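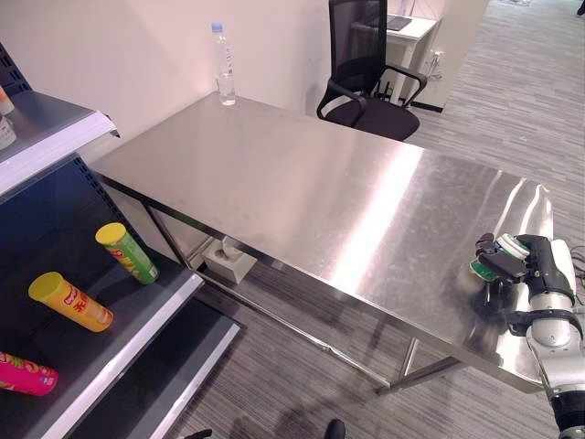

Radmont Table and Shelf Collection: Data Card

Version 1.2, revised November 24, 2019

Summary

The Radmont Table and Shelf Collection is a set of recorded manipulation episodes for training and testing learned control policies. Each episode shows a robot with a jointed hand handling packaged goods at a metal table with a retail shelving unit on its left. The recordings were made by teleoperation at the Radmont laboratory in Brastavley. The collection is maintained by the Radmont data group and is released to partner sites under the terms given at the end of this card.

The release contains 2,000 episodes. They are divided into two task families of 1,000 episodes each, described below. A further 80 episodes are held back for evaluation and are not part of the download.

Contact for questions on content: Hildegard Albers. Contact for access and licensing: Uwe Weidemann.

Setting

All episodes were recorded in one room. The work surface is a stainless steel table with a brushed top, standing on striped gray carpet. The shelving unit is dark gray metal with perforated back panels and white shelf edges. Ordinary office furniture stands behind the table and was left in place during recording. The furniture may move between sessions, and users should not treat the background as fixed.

The brushed tabletop returns a strong streak of light under the room lighting, and the hand and the object often cast a dark shadow on the metal beneath them. No matte cover was fitted. Models that rely on color alone to find an object's lower edge have performed poorly in our own trials, and Ognjen Ristić's notes on this point are included in the docs folder.

Objects

The handled objects are mostly cylindrical snack canisters with printed sides and colored or white lids. Labels are in several colors, and some carry Chinese characters. Canisters may be upright, tilted, or lying on their sides on a shelf at the start of an episode. Other items, such as a clear water bottle or a box of tissues, may be present on or near the table. They are recorded as bystander objects and receive a label of their own, so that they can be excluded from or included in training as required.

Product names are not used as class labels. Each canister is identified by lid color and main body color, for example "green body, yellow lid." Where two canisters share the same pair of colors, a number is added.

Task families

Family A, shelf to table. The operator directs the hand to take one canister from the shelving unit and release it on the tabletop. The target canister is named in the instruction field.

Family B, table handling. The operator directs the hand to grasp a canister already on the tabletop, raise it clear of the surface, and set it down at a second position. The canister may be held at a tilt. Episodes in this family are shorter and contain most of the examples of regrasping.

Every episode carries one written instruction in English. Instructions were written before recording and were not changed afterward to match what the operator did. Where the two differ, the episode is marked "mismatch" and kept.

Collection procedure

1. The operator reads the instruction aloud and confirms the target with the session lead.
2. The session lead places the objects according to the layout sheet.
3. The arms are returned to the rest position and recording is started.
4. The operator carries out the task without spoken guidance.
5. Recording is stopped once the hand has released the object and withdrawn, or at the time limit.
6. The session lead enters the outcome: success, partial, failure, or void.

Void episodes are removed. Partial and failed episodes are kept and can be selected by the outcome field. Operators were asked not to repeat an episode only because the motion looked awkward — hesitation and correction are part of the record.

Layout sheets were prepared by Aarne Toivonen. The teleoperation software was supplied by Heitmann and is not distributed with the data.

Contents of each episode

video: color video from the head camera
joints: measured joint positions for arm and hand
commands: operator commands after filtering
instruction: the written task
outcome: one of the kept outcome values
objects: list of target and bystander objects
notes: free text, often empty

All streams share one clock. Commands may lead measured positions by a short interval, and no correction has been applied for this delay. Users who resample the streams should do so from the raw time stamps and not from the frame index.

Annotation and review

Object lists were entered by the session lead and checked by a second person against the first frame of the video. Disagreements went to Hildegard Albers for a decision. Objects that are only partly in view are listed if their body color can be determined. Containers at the margin that cannot be identified are entered as "unknown."

Grasp onset and release times were marked by hand in Family B only. Family A has no such marks in this version.

Known limitations

The collection covers a single room, a single table, and a narrow range of shapes. It is not suitable as the only source of training data for a system intended for use in shops or homes. The lower shelf levels are often partly out of view from the head camera, and the hand may hide the label of the object it is holding. There is no force or touch data.

Operators differed in pace. The operator field contains a code, and we recommend splitting by this code when testing how well a policy carries over from one person's style to another's.

Evaluation set

The held-back episodes use layouts that do not appear in the release. Results may be submitted through Kulleck, the internal scoring service. Each site may submit once per month, and the scores are returned by family and by outcome. The evaluation layouts will not be published.

Changes in this version

Corrected lid colors in the object lists for Family A.
Added the mismatch marker.
Removed void episodes that had been left in by error.
Renamed "distractor" to "bystander" in all files. Loading scripts written before March will need to be updated.

Terms of use

The data may be used for research and internal development by partner sites. Redistribution requires written permission from Uwe Weidemann. Publications should name the collection and the version number. Persons who appear in a recording by accident must not be identified, and any such recording should be reported so that it can be withdrawn.

Maintainers

Hildegard Albers, content and review
Ognjen Ristić, recording and time alignment
Aarne Toivonen, layouts
Ottmar Voß, storage and releases
Uwe Weidemann, access and licensing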